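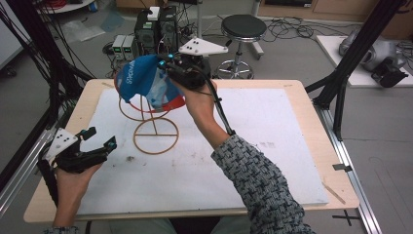 Blue cap and wire stand on a table.

Adjournments should be published with their reasons

By Sunita Thibodeaux

The daily list at Omodholm Magistrates' Court gives a name, a charge, a courtroom and a time. When a hearing does not go ahead, the entry is marked "adj." and a new date is added. The reason is recorded in the clerk's log, and the log is not open to the public. I think it should be, at least in summary form.

Between hearings, a defendant may be held on remand or released on conditions. A witness may have taken a day off work. Both are told the new date. Neither is always told why the old one was lost, and a reporter who asks at the counter will usually be referred to the press office, which replies after the next hearing has taken place.

I sat in courtroom two for nine days and kept my own record. Of 65 listed hearings, 14 were put off. In most of those the reason was given aloud, in one sentence, by the prosecutor or the bench: a statement not served, an interpreter not booked, a prison van sent to the wrong building. The information was public for as long as it took to say it. 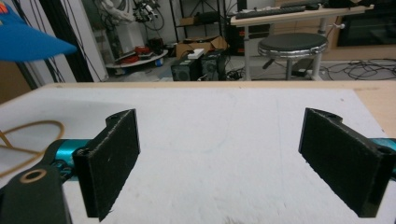
Mercado Courts and Crime Desk

The usual objection is that some reasons are sensitive. A defendant may be ill, or a witness may have withdrawn. This is a fair point and it can be met with a short set of codes: prosecution not ready, defence not ready, court time, transport, medical, other. "Medical" discloses no diagnosis. Where even the code would cause harm, the bench could order that it be withheld and say that it had done so.

The second objection is cost. Devia, the listing software used at Omodholm, already has a field for the reason. Clerks fill it in before the case can be moved. Showing that field on the public list is a change to a display setting, and the court would need to agree the wording of the codes first.

Publication would not shorten the delays. It would let the people affected by them see which part of the system was late, and how often.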